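26/10/2021
By Myung-ja Tak, Momberg

MOMBERG LAUNCHES A PASSENGER CARRIAGE THAT STOPS WHEN ASKED

Momberg, the Skellow maker of ride-on miniature railway stock, today announces the Cinuditz, a sit-astride passenger carriage with proper brakes. It goes on sale as a kit and is meant for anyone who has laid a railway round the garden and then discovered that relatives weigh more than coal.

Our older carriages had brakes too, in the sense that they were coupled to a locomotive that had them. On level ground this works very well. Gardens are seldom level. Owners write to us about the dip by the greenhouse and the long straight down to the pond, and they mention the pond more often than we would like.

The Cinuditz has a vacuum brake on both bogies, worked from the driver's seat. If the hose comes off, the brakes go on, as they have on full-size railways for well over a century. We make no claim to have invented anything. We have simply made it small enough to go under an adult who is holding a cup of tea.

The kit costs £1,324, including wheels, bogies, brake gear, hoses, seat boards and a set of instructions which has been rewritten from the beginning. Customers who built our last carriage will remember the old instructions. Some of them have sent theirs back with notes in the margin, and the better notes are now in the printed text. Step 3, formerly "fit the rigging in the usual way", now takes up two pages and has drawings.

Castings for the bogie frames come from the Agbenyega foundry, whose pattern shop talked us out of our first design with great patience. The frame we had drawn was handsome and could only be assembled by a person with three hands, one of them very thin. The frame we are selling is plainer and can be put together on a kitchen table, although we take no position on whether you should ask first.

The seat is also new. It is wider than before, slightly dished, and covered in a dark green cloth that hides soot. There are footboards on both sides with a raised edge, so that small passengers have something to push against and large ones have a hint about where the carriage ends. The centre of gravity has come down by a useful amount, which will please anybody who has watched an uncle lean out on a curve to wave.

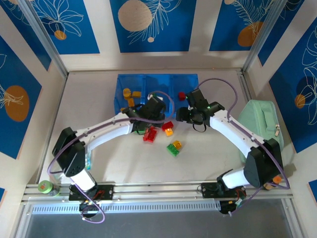
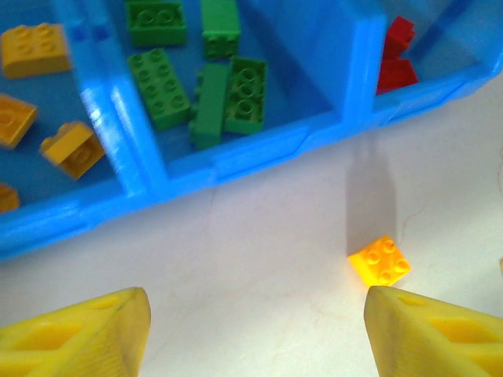 The prototype spent last June on a hilly private line whose owner has asked us to leave out its name, on the grounds that people turn up. It ran in sun, in heavy rain and through one birthday party. The brakes behaved throughout. One hose was lost to a spaniel, at which point the train stopped exactly where it was, in the middle of the rhubarb, and stayed there until we had found a spare. We count this as a successful test. The rhubarb's owner was kind enough to agree.

We did change two things afterwards. The first was the hose, which now sits under the floor for most of its length. The second was the release valve. On the prototype it was under the rear passenger's left heel, and rear passengers proved to be curious. It is now behind a small flap and needs a deliberate pull.

"I have wanted to make this carriage ever since I rode the old one backwards down a hill in front of a customer," said Myung-ja Tak, who runs Momberg and, as sharp-eyed readers will have noticed, also writes its press releases. "He bought it anyway, but he didn't say much over lunch."

The first batch will be 500 kits. This is a large number for a firm of our size and has already led to a conversation with the bank. Orders will be sent out strictly in the order they arrive, so telephoning to ask whether yours can go first will get you a friendly chat and the same place in the queue. Kits for 5-inch and 7¼-inch gauge are the same price. Please check which you have before ordering. We mention it only because of the correspondence.

Owners of earlier Momberg carriages can buy the braked bogies on their own and fit them under their existing floor. The bolt holes line up. On the very oldest carriages they nearly line up, and a file is included. You will also need a vacuum supply on the locomotive. Most steam engines in these gauges can be fitted with an ejector, and battery locomotives will take a small electric pump, which we sell but which you can find cheaper elsewhere if you are prepared to look.

Colours are maroon, green and primer. Primer is for those who intend to choose a colour later and is expected to be the bestseller, as primer always is. Lining transfers are extra. Lining by hand is free, apart from what it does to your evenings.

A finished carriage can be tried at the Skellow works, where we have a short running track with a slope at one end. Visits are by appointment. Wear old trousers and bring whoever usually complains about the seats. Tea is provided, and passengers may carry it down the slope at their own risk.

Order forms, gauge drawings and a copy of the new instructions can be had by writing to the works. Members of the press who would like a ride are welcome on the same terms as everyone else, old trousers included.

Contact: The Press Desk, Momberg, Skellow | © Momberg 2021. All rights reserved. | Back to top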